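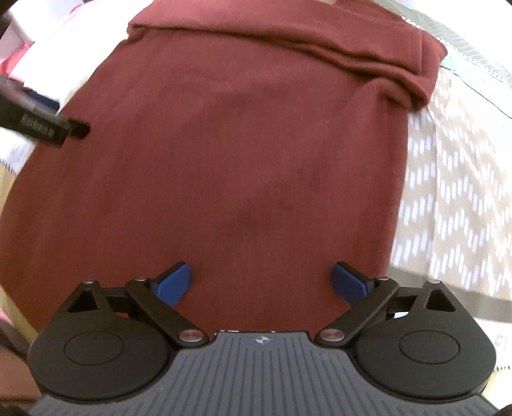 Hand-held gripper, one finger lagging on close

Grippers and End Effectors > Setup and Repair

ternangate
Posted January 20, 2022

We use a hand-held two-finger gripper for recording garment folding, mostly jumpers and towels on a bed. It worked fine until this week. Now the left finger comes in a bit behind the right one, so the pads meet off centre and thin fabric gets pushed sideways before it's gripped. On a thick knit you hardly notice it.

So far I've wiped the pads with a damp cloth and let them dry, and blown out the gap between the body and the linkages. Slightly better for a while, then back to how it was. I haven't taken anything apart. Has anyone had the same, and where did you start?

costo
Almost certainly fluff in the lower pivots. Brushed fabrics shed far more than you'd think, and it winds itself round the pin under the cap where air won't shift it. Take the caps off, pick it out with tweezers, put a tiny drop of light oil on each pin and close it up.

pinwright
I'd leave the oil out. Oil and lint make a paste, and you will be doing the same job again in a fortnight. Dry PTFE on the pin, wipe off what's left over, keep it well away from the pads.

costo
Been oiling mine for 2 years with no paste. A drop means a drop.

pinwright
What are you picking up with it, though? If it's plastic boxes then yes, oil is fine. He's on wool and fleece all day.

costo
Cardboard mostly. Fair enough.

brivbridge
Before you undo anything, open and close it slowly with nothing between the pads and watch both arms. If the lag is there with no load it's friction or a bent arm. If it only shows up on cloth, look at how you are holding it. Ours seemed to have the same fault and it was one person tilting their wrist to the left.

ternangate
Tried it. The lag is there with no load, only smaller. Both arms look straight against a steel rule.

The joints I mean are the bigger metal caps at the bottom of each arm, next to the body. The smaller ones further up feel free on both sides.

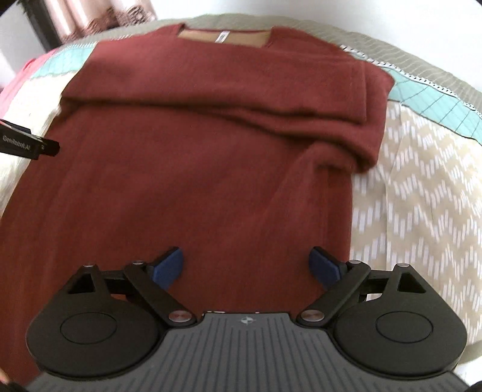
Zihan Xie
Leave the upper joints alone if they move freely. Do the lower left one first, then test again before touching the right, otherwise you won't know which one was at fault. Mark the cap and the arm with a pencil so they go back the same way round. Do it over a tray.

ternangate
Done. There was a ring of red fluff round the left pin, packed quite hard. Cleaned it, dry lube, no oil. Ran 36 closes with nothing in it and 4 folds on a fleece. The pads now meet in the middle, apart from one close where I think I was gripping it badly.

costo
Told you it was fluff.

pinwright
Check it again in April and see if it's come back. I still wouldn't oil it.

brivbridge
Might be worth running a lint roller over the bed before each session too. We do the sheet and the garment.

ternangate
Will do. Leaving the thread open in case the right side goes the same way.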